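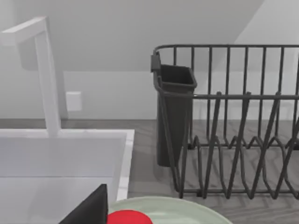 Hawi Mamo, recording secretary, Pindonberg Tenants' Association
Fri 28 August

Minutes, regular meeting. Typed up from my notes the same night so forgive the shorthand.

Called to order a bit late, the room was locked and we had to find a key. Quorum OK. Hawi Mamo taking notes, chair is the Building C rep, vice chair out sick.

Minutes of last meeting – approved with one fix. The rent roll question was raised by Building A, not Building B. Fixed.

1. Laundry room contract

Old contract with Cisneros runs out in February. Management wants to switch to Vuvomar, app payment only. Long talk on this. Main complaints:
– older tenants without smartphones
– kids sent down to do a load, no phone either
– refunds. Right now you leave a note on the machine and somebody calls you back, mostly. With an app who do you call
– machines in Building B down again. Second from the door eats the money and won't start.

Chair read out the letter from management. Says the new company will "look into" a card option. Several people said that is not a promise. Building A rep wants it in writing before anyone signs. Point made that we don't sign anyway, management does, but they asked for our comments and we should give them.

Motion: association sends a comment letter asking for a coin or card option in every laundry room, and a posted phone number for refunds. Seconded. Carried, 3 against. Those against think we should ask to keep Cisneros outright. Chair said that can go in the letter as a minority view. Agreed.

Action – Hawi to draft, chair to sign. Goes to management before next meeting.

2. Heat

Too early to complain but people did. Last winter the top floor in Building B was cold and the first floor had windows open all night. Management says the boiler was balanced over the summer. No paperwork shown. Ask for the paperwork.

Temperature log idea came back. Any tenant who wants to can write down the reading morning and night once the heat comes on, name and unit number on the sheet. Blank sheets in the lobby by the mailboxes. Building B rep to print 30 to start, more if they go.

Somebody asked if phone pictures of the thermometer count. Chair thinks yes if the date shows, will check with the legal clinic.

3. Tarkham Street entrance

Door still doesn't latch unless you pull it. Reported 6 times that we know of. Packages gone from the lobby twice this month. Management says parts are ordered. Same thing they said last time.

Discussion got heated. One tenant wants to buy a latch and put it in himself. Chair asked him please not to, we could end up paying for the door. He said he'd wait till next meeting and no longer. Noted at his request.

Action – Building A rep to call the city inspection line and get a complaint number. Report back.

4. Money

Balance is $700 after the copier bill. Dues coming in slow, half of Building C still to pay. Envelope goes under the door of the association office, write your unit on it PLEASE. Two envelopes with cash and no unit number came in last month and we still dont know who they are from. If one is yours see the chair.

Request to spend on a second folding table for meetings. Tabled. (Yes, someone made the joke.) 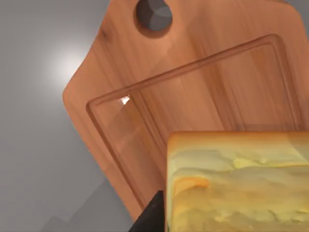
Can a subtenant vote at our meetings?

Only if the leaseholder has given up their vote in writing for that meeting. It's one vote per unit, and the signed note has to reach the secretary before the meeting is called to order.

That came up since two people from the same unit both raised hands on the laundry vote. Counted as one. Result didnt change. Chair asked that the rule go in the minutes in full, so it has.

5. Courtyard

Benches – slats loose on the one by the bike rack. Management notified.

Bike rack is full of bikes with flat tires. Proposal to tag every bike, owner takes the tag off, what's left after a month gets moved. Where to was not settled. Basement storage is management's and they'd have to agree. Building C rep will ask. No bike gets cut loose until there's an answer, and the notice has to be up in every lobby first.

Noise after ten at night, same corner as before. Neighbors asked to talk to each other first. One complaint was about the basketball, one was about the people complaining about the basketball. Chair moved on.

6. Lease renewals

Several tenants got renewal papers with a new page on "common area conduct." Nobody at the meeting had signed it yet. Has fines in it but no amounts. Legal clinic will look at a copy. Chair's advice is read it, keep a copy, don't ignore the deadline. If you already signed, bring it in anyway.

Question on whether renewals can be sent by email only. Different answers from different people so it goes on the list for the clinic.

Action – Building C rep to collect copies, names blacked out if people want.

7. Other business

– Lobby bulletin board key is missing. Last seen with Building B. Please look.
– Flyers for next meeting need someone to do Building A, upper floors. No takers. Chair will do it again.
– Thanks to whoever brought the fan, it was a warm night in there.
– Elevator certificate in Building A expired on the wall. Could just be the old one not swapped out. Ask.
– Request that meetings start later for people coming off shift. Show of hands was close, stays the same for now, will ask again in the next flyer.
– A tenant asked for these minutes in larger print. Will do, ask me for a copy.

Carried over from before: mailbox repairs, recycling pickup day, by-law wording on elections. Ran out of time for all of them. By-laws go first on the next agenda.

Adjourned. Chairs stacked, lights off, key returned to management box.

Corrections to me before the next meeting please, written down and not in the elevator.

H. Mamo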